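Print this page | E-mail this page

Irton opens pre-orders for the Fluratura, a desk monitor you can mend yourself

Sunday, September 17, 2023

Irton is delighted to announce that pre-orders are now open for the Fluratura, a 4K desk monitor with a stand, power supply and control board that can all be swapped at home with an ordinary screwdriver. Customers can reserve one from this morning through the Irton online shop, and the first deliveries are planned before the end of the year.

We have been working towards this one for a long time (longer than we first told our families!) and it is lovely to be able to talk about it at last. The Fluratura is a flat display for people who spend the day writing, drawing or editing and then want to play something in the evening without changing desks. It has a matt finish, a slim border and a joystick at the back in place of the usual row of fiddly buttons.

The first 1,000 pre-orders will come with a free spare control board and a cloth carry sleeve. There is no code to type in. The extras are added to the basket by themselves, and if the free boards have all gone, the basket page will say so before any payment is taken.

What is in the box

Each Fluratura is packed with its stand, a wall bracket, a power lead, one USB-C cable and one HDMI cable. The stand slides up and down, tilts and turns on its side for reading long pages. It comes apart into seven pieces, each with its own part number printed underneath, so a lost foot or a stiff hinge can be replaced for the price of that piece alone.

Spare parts will be sold from the day the monitor ships. We had a trial run of the parts shop in May, when owners of our older Rilum screen were able to order stands and power supplies directly for the first time, and 78 of them wrote back afterwards with notes on the repair guides. Those notes were wonderfully blunt. The guides have since been rewritten with shorter steps, larger drawings and a clear warning wherever a cable is easy to pull too hard.

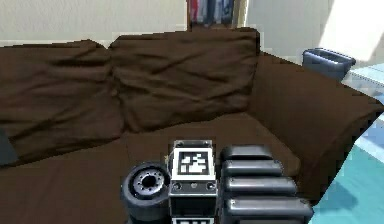 Letay Gebremichael had hoped the old Rilum wall bracket would fit the new monitor, and was pleased to hear that it does, although the longer screws supplied with the Fluratura must be used. The only complaint was about the power lead, which Gebremichael felt could have been half a metre longer. We agree, and a longer lead will be in the parts shop at launch.

Sound and software

The built-in speakers have been made with Ejigu, who also worked on the sound of the Rilum. They are better suited to calls and radio than to filling a room, so there is a headphone socket on the left side, near the front, where it can be reached without standing up.

Settings can be changed with the joystick or through a small desktop program. The program is optional and does not ask for an account. It remembers different brightness and colour choices for day and night, and it can save them to a file, handy if you use two screens and would like them to match. Almost 3,970 people signed up to hear about the Fluratura before it had a name, and a night setting that stayed put was the thing they asked for most.

How to pre-order

Pre-orders are open to customers in the United Kingdom and Ireland. A small deposit is taken when the order is placed and the rest on the day of dispatch. Orders can be cancelled at any time before dispatch and the deposit will be paid back in full to the same card. Black and pale grey versions cost the same. The pale grey will follow a few weeks after the black, so anyone ordering one of each should expect two parcels.

Rilum owners who would like to trade in a working screen can ask for a quote on the order page. Returned screens will be checked, cleaned and sold as used, or taken apart for spares.

Review units are limited, but we will do our best to get one to every reporter who asks. Please tell us which colour you would like and whether you need the wall bracket.

Sign up to the Irton newsletter for product news and repair tips. You can unsubscribe at any time.

Contact: Irton Press Office | © 2023 Irton. All rights reserved. | Back to top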